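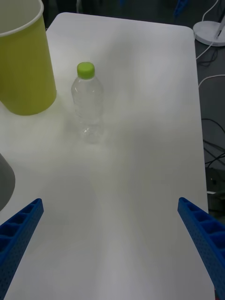

3. Task Setup and Data Collection

The sorting task required the arm to pick up a clear plastic bottle from a white tabletop and release it into a yellow-green bin standing on the same table. The team selected a transparent bottle with a lime-green cap as the test object. Transparent surfaces had caused the most failures during the August trials, and the cap offered the vision model a reliable point of reference.

All images were recorded by the camera at the wrist, with both blue fingers in view. Suleiman Haruna operated the arm for the training runs. The team recorded 193 runs in total and removed 15 in which the operator had stopped early. The remaining runs were used to train the controller, which the team named Curnar.

3.1 Test Procedure

Each test began with the fingers open above the table. The bottle was placed upright at a position drawn from a printed list, and the bin was not moved between attempts. An attempt was counted as successful only if the bottle came to rest inside the bin — contact with the rim was permitted.

The team completed 100 attempts under the overhead lights of the Mesville laboratory. A second series, with the window blinds open, is planned before the Rorkport student competition. Results are given in Section 4, and the scoring sheets are attached as Appendix 2.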